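12 Comments
44 Shares

My uncle Torbjørn walked from Skasholm to Lund every June, and he wrote down each thing he ate along the way. I have his notebooks now - all of them - and I've been reading them over breakfast, slowly, the way you'd eat good chocolate.

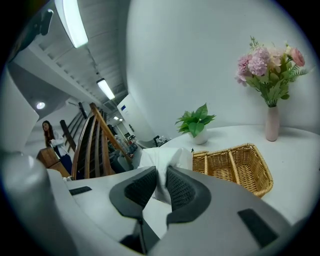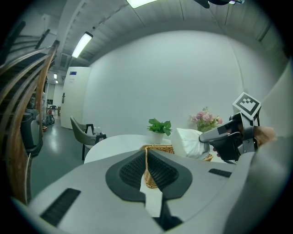

He covered 400 miles one summer and mentions rye bread on nearly every page! My favorite entry just says "soup again, very happy." I think I'll try his pea soup this weekend, if I can read the handwriting.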